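## 4. Comparing the two grippers on mixed household objects

We come now to the part of the work that took up most of our spring and a good deal of our patience, namely the side-by-side trial of the two grippers on objects that differ in shape, finish and transparency. 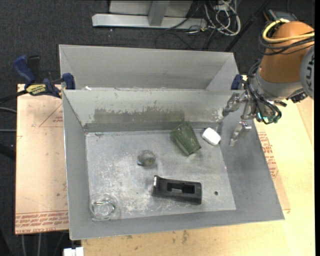 **Figure 3.** The picking bin during the trials, with the arm and gripper at the right-hand wall and five objects on the bin floor.

The reader will remember from Section 3 that both grippers were driven by the same planner, with the same approach speeds and the same limits on closing force, so that any difference in the results ought to come from the hand itself and from the way its fingers meet the object. The first gripper, which we call Asari throughout, closes its fingers in parallel and keeps the pads facing one another over the whole stroke. The second, Stalitz, has jointed fingers that may fold around an object once the inner segment has made contact. Both were built in our own workshop by Ostap Levchenko and Hnat Fedoruk, who also made the adaptor plates and, over many evenings, remade them.

### 4.1 Choice of objects

We wanted objects that people have in their kitchens and desk drawers, and we wanted a fair share of them to be awkward. Clear and translucent things were included on purpose. Depth cameras are well known to struggle with glass and thin plastic, and a gripper that forgives a poor estimate of position is worth a great deal in that situation. Ribbed cups were chosen because the ribs give the fingers something to catch on in one direction and very little in the other. Small blocks went in as the easy case, although, as we shall explain, they gave us rather more trouble than we had bargained for once they had found their way into a corner.

The pool held 60 objects. For each round, Zlata Levchenko drew a handful from the pool, tipped them into the bin from a tray and left them however they fell, whether upright, on their side or leaning against a wall. We did not tidy them. A round ended when the bin was empty or when the planner had failed twice in a row on every object that remained.

### 4.2 The bin and its walls

Readers who have worked with bin picking will forgive us for dwelling on the bin, but it matters more than we used to think. Ours is a metal one with sloping sides, clamped firmly so that it cannot shift when a finger pushes against it. In an early set of trials the bin was merely resting on the table, and a good many grasps that ought to have failed were rescued by the bin sliding kindly out of the way. We threw that whole set out, with some regret, and began again in April with the clamps fitted.

The sloping walls help and hinder in about equal measure. An object that rolls against a slope tends to come back towards the floor, which is welcome. On the other hand, a finger coming straight down beside the wall meets the slope before it reaches the floor, and the controller then has to decide whether the contact it feels is the object or the bin. With Asari we dealt with this by tilting the wrist away from the wall by a fixed angle. With Stalitz the outer finger segment could be allowed to give a little, and it would then follow the wall down of its own accord. Daryna Mykhailiuk, who wrote the contact detector, was at first quite set against letting it do so, and she was right to be cautious: the signal from a finger sliding down a scratched metal wall is very noisy, and her filter needed a longer window before it could be trusted.

### 4.3 Results in the open part of the bin

Across both grippers we recorded 2,394 attempts. When an object lay well away from the walls, there was little to choose between the two hands. Both did well on opaque objects of moderate size, and the failures we did see were mostly failures of perception, with the hand closing neatly on the wrong bit of air.

Cups lying on their sides deserve a word of their own. Asari was the more reliable of the two when the estimated axis of the cup was good, as the pads could be set squarely across it. When the estimate was poor, the cup would turn between the pads and, often enough, squirt out to one side. Stalitz was slower on these objects and looked clumsier, but the folding fingers drew the cup in and straightened it as they closed. Upright drinking glasses showed much the same pattern, with the added worry of breakage. We lost 2 glasses over the course of the study, both of them in runs where the closing force had been raised to cope with a heavier object and had not been put back. The fault there was ours and not the gripper's, and the controller now resets the force limit before each attempt.

### 4.4 Results along the walls and in the corners

Near the walls the two grippers parted company. The tilted approach used with Asari worked nicely along a straight wall but failed us in the corners, where leaning away from one wall meant leaning towards the other. Small blocks were the worst offenders. They would sit snugly in the corner with only their top edges exposed, and the pads simply had no room to pass on either side.

Stalitz could usually slip one finger down the wall and pull the object out towards the middle, after which an ordinary grasp would do. This was not something we had planned for. Larysa Tkachuk noticed it while going through the logs of what we had marked as failed attempts, and found that a great many of them were followed straight away by a success on the same object. We have since added the pulling motion to the planner as an action in its own right, and the attempts that led us to it are still counted as failures in our tables, in keeping with the rule we had set beforehand.

### 4.5 Limits of the comparison

We should be sorry if these results were read as a verdict on parallel hands in general. Asari has fairly thick pads, and a thinner pair would surely have done better in the corners. Every trial was also carried out in bins of the same pattern, and steeper or softer walls might well change the picture. Finally, the cables running along the wrist kept us from using the last part of its rotation, which ruled out some approaches for both grippers alike. Section 5 takes up the question of how much of the remaining gap can be closed by the controller alone.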